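Robotics and Automation Help > Research methods > Imitation learning

Is a "90 per cent" towel folding result from a learned policy worth anything?

Asked by Ludivine Mallet
October 26, 2018
Tags: two-arm, cloth, demonstrations, evaluation, success rate

I look after the process side at a small linen service. My manager has come back from a visit to Kamwood with a printed report and the idea that we should put money into a follow-on project. I've been asked to say whether the result holds up. My background is conveyors and guarding and I have never trained a policy in my life, so please be patient.

As far as I can follow it, the method goes like this. A person drives the two arms by hand through the job, over and over, and the camera pictures and joint positions are recorded. A network is then trained to copy what the person did. They call the trained network Flundia. The job is to get a cloth from a basket, lay it out, fold it and put it on a pile. The report says 2,000 demonstrations were recorded and that the finished policy got "90 per cent success on towels".

The set-up is two arms in a pale box, basket in one far corner and pile in the other.
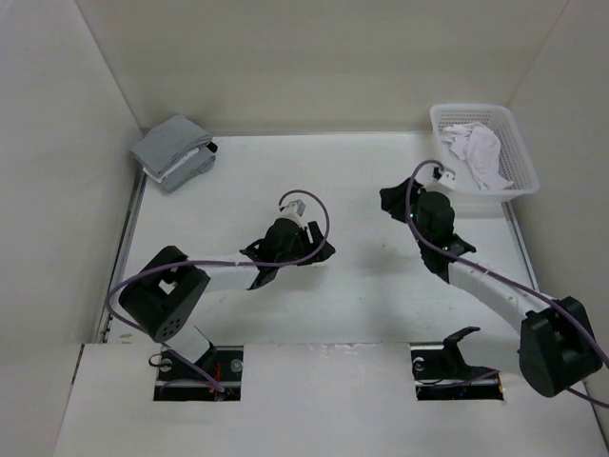

Both grippers empty, white cloth in the basket, folded grey cloth in the opposite corner.

What bothers me:

1. I can't find a definition of success anywhere. There is a sentence about the fold being "acceptable to the operator".

2. The number of test runs is in a footnote. It is 10. So 90 per cent is nine towels.

3. There is a chart with training steps along the bottom and a line that goes up very nicely, but the side axis is labelled "score" and that's all it says.

4. They compare it with "a scripted baseline", which managed four. Who wrote the script and how long did they spend on it? If I wanted my new thing to look good I know how hard I'd work on the old thing.

My manager says I'm being negative and that the pictures speak for themselves. They are nice pictures. I have seen a lot of nice pictures from suppliers over the years and some of those machines are in a shed behind our boiler house.

Am I being unfair? And if I'm allowed to ask them for a second round of tests, what do I ask for?

3 answers

Siv Dalen
Accepted answer

You aren't being unfair. I spent a good part of my working life reading reports like this for Greselis and your four points are the ones I would have raised, in nearly the same order.

Take the 10 first. If a policy really works nine times in ten, a run of 10 will often give you nine. But so will a policy that works seven times in ten; you'd see nine or better in about one set out of seven. If they ran several versions and wrote up the best set, it gets worse still. Ask how many sets were run in total, including ones with earlier versions of the network. People leave those out without meaning any harm by it ("oh, that was before we fixed the lighting").

Then what counts as a success. Write it down before anybody switches the thing on. For a towel I would break the job into stages and score each one separately:

Cloth out of the basket and clear of the rim
Cloth laid out to a flatness you agree beforehand
First fold, edges matching within a stated distance
Last fold, same
Placed on the pile without knocking the pile over

A single pass or fail at the end hides where it goes wrong, and with cloth the trouble tends to be in the picking and the spreading. A great many folding results begin with the towel already flat on the table. Check that theirs doesn't. It would be an honest result about folding and no use to a laundry, where nothing arrives flat. 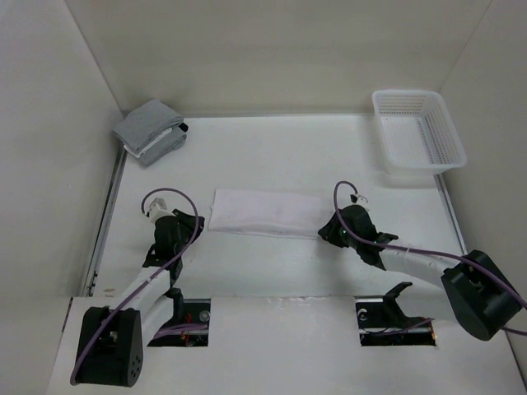
I would also want to know what happens between the last good moment and the pile. A policy trained on copied movements can get a towel into a neat strip and then hang about over it, because the demonstrator used to pause there and the network has learned the pause along with everything else. Is there a time limit on each attempt? If somebody waits three minutes for it to make up its mind and ticks "success", you want to hear about it.

And hands. Ask whether a person touched the cloth, the basket or the arms at any point in a run that was scored as a success. Put it in those words. "Autonomous" gets stretched a long way.

For your second round:

You bring the towels, and they don't see them beforehand. Mix the sizes and include some that have been through the wash many times.
Someone from your side drops each one into the basket.
Agree the number of attempts first, and every attempt counts, including the one where the software has to be restarted.
Keep uncut video of the lot.
270 attempts would be a decent number if they can spare the bench for it. If they can't, 100 is a lot better than 10, and give the result as a range.

On the scripted baseline, I'd simply ask how many days it had. You'll learn plenty from how long they take to answer.

None of this says the method is bad. Copying demonstrations is a sensible way to go at cloth, which is miserable to write rules for. I just don't think you have been shown a result yet.

Comment, Ludivine Mallet: Thank you, this is exactly what I needed. I rang and asked about the sets. There were "a few". I've asked for that in writing.

Comment, Siv Dalen: Good. Ask which towel was used too. If it was the same one each time, and the same one as in the demonstrations, that's a much smaller claim.

Comment, Ludivine Mallet: Same type from the same supplier. I don't know yet if it was the same towel.

Fergal Ní Chonaill

I think people are too hard on these projects. 2,000 demonstrations is a serious amount of work and you don't do that for a con. We had a demo from Ó Ceallaigh in June and it was very impressive, it folded everything they gave it. If the thing works in front of you then it works. You can argue about statistics all day and meanwhile your competitor has bought one.

Comment, Siv Dalen: "Everything they gave it" is the bit I'd underline.

Comment, Fergal Ní Chonaill: It was a demo, obviously they chose the stuff. Same as any demo.

Nuala Mac an tSaoi

Agree with the accepted answer, two additions.

Ask how the 2,000 were counted. In some groups one demonstration means the whole job from basket to pile. In others a single job is chopped up into grasp, spread, fold and place, and each piece goes into the total. Your 2,000 could be 500 towels. Also ask whether the failed ones were thrown away. There's nothing wrong with doing that, but then the network has never been shown how to recover from a bad grab, and a bad grab is what it'll meet on a normal morning.

Second, get the speed. I read your post twice and there's no time per towel in it. A person who does this for a living takes a few seconds. If the report doesn't give a figure I would assume it isn't flattering, and check whether any video has been sped up (look for a tiny "4x" in the corner).

I'd leave the chart alone. An unlabelled score is annoying, but training curves don't tell you much about how the arms will behave on the bench even when the labels are right.

Comment, Ludivine Mallet: No speed in the report at all, I've just been through it again. Adding it to the list.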